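Returning a damaged handset by post: packaging and weight
Posted in Parcels and Returns, 26 September 2023

Zaserness
I am required to send a telephone with a damaged screen to the Aguirre repair centre. The returns form asks for the packed weight in grams and states that the parcel must not exceed 700 g. It does not say whether the outer bag is to be included, or whether a plastic mailing bag is acceptable at all. I should be grateful for guidance before the form is submitted.

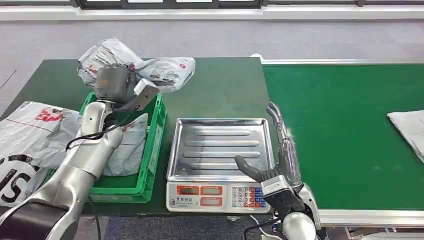 The form also asks for a declaration that the battery has not been removed. I assume this applies to all handsets - please correct me if it does not.

Roland Fothergill
The packed weight includes everything handed over at the counter, the outer bag among it. Weigh the parcel once it has been sealed, and enter that figure. The declaration applies to every handset with a fitted battery. Kindly note the following before sealing:

Remove the SIM card and any memory card.
Switch the handset off fully.
Cover a broken screen with clear tape.
Enclose 2 copies of the form, one inside the inner box and one in the outer bag.

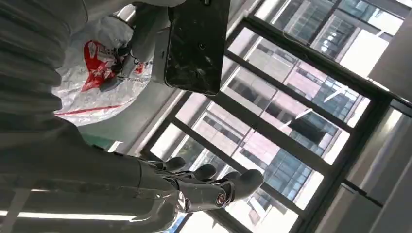 Handset with a cracked screen.

A plastic bag is accepted as the outer layer only. The handset itself must be in a rigid box. Labels should be placed flat, as codes that lie across a fold are often refused by the sorting office.
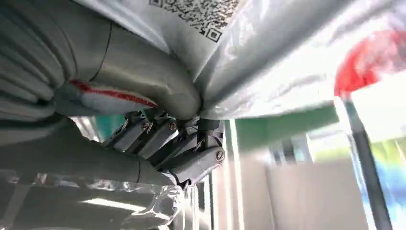

Printed code on a plastic bag.

Sarnis
Mine went in a padded envelope and there was no complaint. It took 9 days. I did not weigh it.

Darkau
Please check the form again in October, when the new version is due.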